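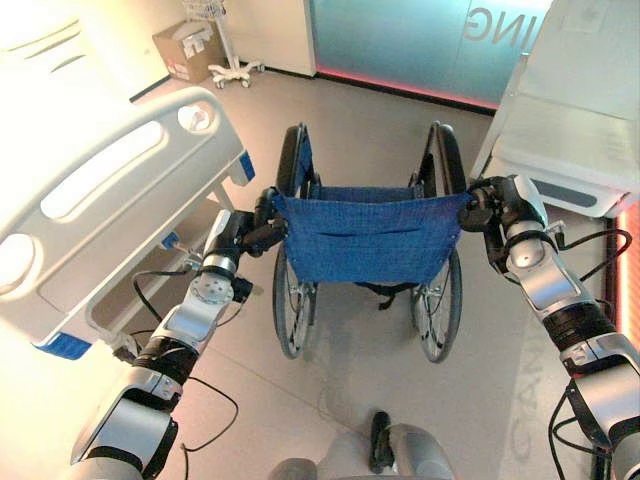
Flasport: progress report to the Grastside Fund
Work package 2, wheelchair handling
Reporting period: to the end of March
Prepared by Erdal Aksoy, project lead, Zillside

Summary

Work package 2 is on schedule for data collection and behind on training. We recorded 1169 demonstrations of the wheelchair task by remote control in the period, of which 711 passed review and have gone into the training set. The operator station is working well. The review process has taken more staff time than we planned for, and we propose a change to deal with it.

The task

The robot takes an empty wheelchair by both push handles and moves it between the bed and the open floor. We chose this in the original proposal as the first two-armed task. Ward staff at our partner site, the Ersoy clinic, told us that moving empty chairs out of the way is a small job they do all day long.

For recording purposes the task is split into four parts: approach, grip, push or pull, and release. The operator marks the start of each part with a foot pedal. An episode can be kept in full, or only the good parts of it can be kept.

No person sits in the chair at any stage of this work package. That remains the position for the whole of the current grant.

How demonstrations are recorded

The operator wears a headset showing the view from the robot's head and holds a controller in each hand. The arms follow the operator's hands, with a limit on speed. A second member of staff holds the stop button and calls out anything the operator can't see, mostly the space behind the base.

We also tried showing the task by hand, with a member of staff moving the arms directly while the motors were slack. This gave clean recordings for the grip on its own. It was no good for pushing – the person guiding the arms had to stand where the chair needed to go, and ended up in the head camera's view for most of the episode. We have kept a small set of hand-guided grips for comparison and stopped recording new ones.

New operators now do a practice session of an hour before anything they record is counted. At the start of the period we let people record from their first attempt, and most of those episodes were later thrown out.

The grip

Most of the difficulty is in taking hold of the handles. They curve up above the backrest, and from the head camera the far side of each grip is hidden. Operators learn to bring the hand in from the outside and close slowly.

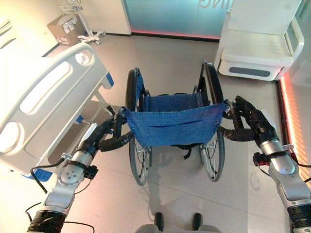 Both handles also have to be held at about the same height before the chair is moved. If one wrist is turned further than the other, the chair pulls to that side once it starts rolling, and the operator spends the rest of the episode correcting it. A learned policy will copy those corrections, so we now mark such episodes down at review even when the chair ends up in the right place.

We had expected the bed to be the harder problem. With the chair close beside the footboard there is little room for the left elbow, and early on the operators kept stopping short. Moving the robot's starting position a little to the right fixed most of this. We left some of the awkward starts in the set on purpose.

Cable routing on both arms was changed once during the period after a loop caught during a release. Nothing was damaged and no recording time was lost beyond that afternoon.

Review of recordings

Every episode is watched by someone other than the operator who recorded it. The reasons for rejection, most common first, were:

- one hand closed on the handle only partly and slipped during the push
- the pedal was pressed late or not at all, so the parts could not be separated
- delay on the video link long enough to show in the arm movement
- the chair touched the bed

The second of these is our own fault and the easiest to cure. The pedal now gives a short tone in the headset, and missed presses have become rare. Episodes rejected for pedal errors alone have been kept in storage and may be recovered by marking them up afterwards.

Training

A first policy was trained on the grip part only, using the reviewed set. It reaches both handles reliably from the standard starting position and much less reliably when the chair is turned. We don't regard this as a result yet. Training on the full task was due to start within the period and has slipped by almost 10 weeks, partly through the review backlog and partly through a late delivery of storage for the video.

Staffing and spend

Spend is within the agreed budget for the work package. Staff costs are slightly over, owing to review, and travel is under. A full breakdown is in the financial return sent separately.

Change requested

We ask the Fund to agree to moving the unspent travel money to staff costs, to pay for a part-time reviewer until the end of the work package. The reviewer would not need a robotics background. The marking guide is short and a new person can be trained on it in a morning.

Next period

Recording will continue with the chair placed at a wider range of angles to the bed, and with the brakes on in a portion of episodes, so that the robot learns to let go and wait when the chair doesn't roll. Full-task training starts as soon as the present backlog is cleared. We also plan to bring two of the Ersoy ward staff to Zillside to try the operator station. They handle chairs differently from our engineers, and we would like some of that in the data before the visit by the Fund's assessor.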